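From: Ladi Garba
To: home-automation list
Date: July 2026
Subject: Re: Are we there yet with kitchen chores?

Phúc Vũ wrote:
> Bernell has put out its June numbers and they look good to me. 3,002
> pick-and-place runs on table clearing, 700 of them with objects the
> arm had not handled before. I'd say putting the dishes away is
> solved, or close enough that we can stop arguing about it. Odero
> wants to try one in the staff kitchen. Any objections?

One objection, and it's the word "solved."

I read the same write-up. A run counts as good if the thing gets picked up and set down inside the target. Fine, but my kitchen has grease, a wet sink and a drawer that sticks. A plush ketchup bottle forgives a lot of squeezing. Ask Boonyarit what the Dolura arm did to the wine glasses last year before you sign anything.

For those who haven't seen what table clearing means at this stage:

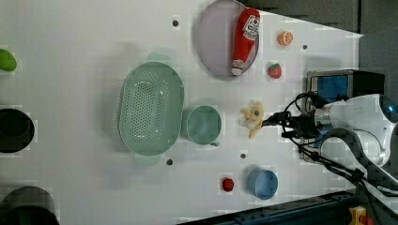

Same table, same ketchup on the plate.

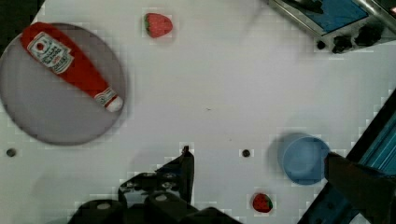 Would I let one of these clear up after dinner for a family of four? I'd let it move the plastic cups while I stood next to it, and I'd do the rest myself.

What I'd want to see before Odero spends money is pretty dull. Give me 100 runs in a real kitchen, with real plates that have food on them, and a person with a stopwatch. Count every time someone has to step in. The Bernell report gives one line to that and no figure, and I have asked them for it twice.

I'm not against the trial - if Odero has the floor space, go ahead. But keep the dishwasher rota up on the wall, and please don't tell the staff it's going away. We said that about the floor sweeper and 3 of them are still in the closet.

Phúc, can you send me the full log instead of the summary? The attachment didn't come through.

Ladi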